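Caring for a Desktop Workstation: Opening, Cleaning and Refitting Memory

Workshop Notes, Covton Equipment Reuse Service 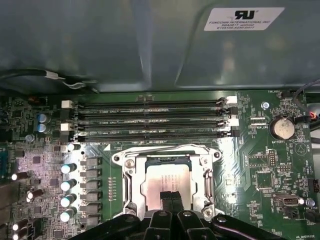 These notes are intended for members who bring a desktop workstation to the Covton bench for cleaning, a memory change or inspection before it is passed on. They assume a machine that starts normally and a user who has not opened one before. Members whose machine does not start should see the separate sheet on faults, kept at the desk.

Before opening the case

Shut the machine down from its own menu. Turn off the switch at the power supply, if there is one, and pull the cord from the wall. Press the power button once and hold it for a few seconds to discharge what remains in the supply. Remove the monitor, keyboard and network cables and lay them together in a tray.

Place the machine on its side on a firm table at waist height. A folded cotton towel under the case protects the table and stops the case from sliding. Carpeted floors are not suitable. Wear the wrist strap supplied at the bench and clip it to bare metal on the chassis. At home, a member without a strap should touch the bare metal of the case before handling any part, and again after walking away from the table.

Screws should go into a dish as they come out. Ezequiel Esteban, who looked after the bench until March, kept an egg carton for this purpose, one cup for each stage of the work, and the practice has been continued.

Removing dust

Take the machine outdoors or to an open window. Use short bursts of compressed air and keep the can upright. Fan blades must be held still with a fingertip or a wooden skewer while air is blown across them. Work from the top of the case to the bottom, and finish with the vents.

Many workstations have a molded plastic shroud or duct that directs air over the processor and the memory. Dust gathers on the inside of the curve. If the shroud lifts out by its tabs, wipe it with a barely damp cloth and let it dry completely before it is returned. If it does not lift out with light pressure, look for a clip or screw that has been missed. Printed labels on a shroud or chassis should be left in place; the part codes on them are often the only means of ordering a replacement.

Do not use a household vacuum cleaner inside the case. A soft, clean paintbrush, 2 inches wide, is suitable for corners and for the floor of the chassis. It should be kept for this work alone.

Cables

Cables that run beside a shroud should be returned to the path in which they were found. A cable lying loose across a fan will be damaged, and one that sits under the edge of a shroud will hold it out of position. White ties show up well against black cable and are preferred at the bench for that reason. Cut the tail of each tie flush -- the sharp ends scratch hands badly.

Memory slots

Memory slots, marked DIMM on most boards, have a latch at one or both ends. Where there is a latch at each end, press both outward together and the module will rise. Hold modules by their edges and place them in an antistatic bag or on the bench mat, never on the towel.

Read the printing on the board before fitting anything. Slots are numbered, and on boards designed for more than one processor the label may also state which processor a slot serves, as in "DIMM2 CPU1". The numbers do not always follow the order in which modules should be fitted. Some boards use latches or slots of different colors to show which belong together, but the meaning of the colors varies from one maker to another. The diagram on the inside of the side panel, or the service manual, is to be followed in every case.

To fit a module, open the latches, line up the notch with the key in the slot, and press evenly at both ends until the latches close. A module that resists is usually the wrong way around or of the wrong type. A puff of air along an empty slot before fitting is worthwhile.

The processor

The processor sits in a metal bracket held closed by a lever. There is no need to open it for ordinary cleaning. Where a heat sink has been removed, the old paste may be cleaned from the metal cap of the processor with a lint-free cloth and isopropyl alcohol, wiping inward from the edges. The lever stays down during this work. Fresh paste must be applied before the heat sink goes back, and the machine must never be switched on without it.

Members who need to replace a processor should arrange a supervised session with Nerea Pastor or Casimiro Herrero. Contacts in a socket bend under very slight pressure, and the bench cannot undertake to straighten them.

Closing up

Refit the shroud, check that every cable is clear of the fans, and count the screws back out of the dish. Connect the power cord, monitor and keyboard only, and start the machine once with the side panel on. Confirm in the setup screen that all of the memory is reported. If it is not, shut down, unplug and reseat the modules one at a time.

Used air cans and spoiled modules are collected in the gray bin by the door. Antistatic bags without holes may be returned to the drawer for further use.

Revised April 22, 2019. Corrections may be left at the desk for Chia-jung Kan.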